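Robot Learning from People, Unit 6
Collecting Demonstrations: What You Get and What You Only Think You Get
Notes by Albertina Garcia. Revised in November.

Read these before the lab. They repeat some of Unit 5 where last year's reports showed it hadn't stuck.

1. The usual claim

You will read that a manipulation policy is "limited only by data." Be suspicious of that sentence. It is usually written by people who have just collected a lot of data. A demonstration is a recording of one operator, on one setup, doing a task the way that operator happened to do it. Put 200 of them together and you have a very good record of that operator's habits. Whether you have a record of the task is a separate question, and the number of files won't answer it.

2. What counts as an episode

For this course an episode runs from the moment both arms leave the rest pose to the moment the operator marks the end. We store wrist video from each arm, joint positions, gripper opening, and a one-line task label. The label is written before the episode starts. Do not edit it afterward to match what happened. Two groups did this last year, and their success rates were lovely and meant nothing.

Keep failures. Put them in their own folder, with a word or two on what went wrong. If you throw them out you can't tell me how hard the task was, and you will have quietly trained on only the easy starting positions.

3. The Stotdale set

Our working example is the Stotdale set, 515 episodes of two-arm tabletop tasks. It is a decent set and I still have complaints.

First, 80 of those episodes were recorded in one long session by one operator. You can pick them out without looking at the log, just from how the left arm comes in. A policy trained on the full set copies that approach even when something is in the way.

Second, the labels say "open the bottle" whether the operator got the cap off or gave up. You have to watch the end of each episode to know.

Third, lighting. A bright window behind the workspace washes out the background, and a model can learn a lot from a background. If you hold out a test split at random, the test episodes share light and layout with the training ones, and your score tells you very little. Split by session.

4. Blur, and whether to drop it

The wrist cameras move with the hand, so some frames smear. The standard advice is to filter them out. I'm not convinced. The robot will see smeared frames when it runs, and a model that has only met sharp ones may do badly at the exact moment the hand is moving. Rustent, the cleaning script we use, drops them by default. Turn that off for your first run, then turn it on and compare. On my own small check, 37 episodes, I couldn't see a difference either way -- so treat anyone's strong opinion here, mine included, with care.

5. Variety on purpose

Moving a bottle an inch to the left is not variety. Before you record, write down what you plan to change: which bottle, where it stands, what is next to it, which arm holds the tool, where the arms begin. Then check the recordings against the plan. People drift back to the comfortable layout after a few tries -- I do it too.

Crowded layouts are worth the trouble. When bottles hide one another from the wrist view, the model has to cope with partial information, and so does the operator, who will hesitate. Leave the hesitation in.

6. For the lab

Read the Correia handout on session splits. Load the set in Jalline and watch 20 minutes of wrist video with no plots open. Write one page on this: name a habit of the operator that a policy could pick up, and describe a test that would show whether it did. "Collect more data" will not be accepted as an answer.
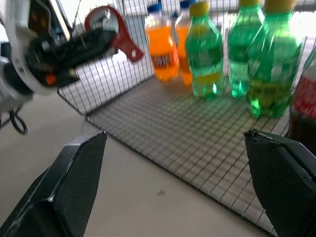 Figure 6.1. Wrist view from the bottle task. The other arm is holding the opener.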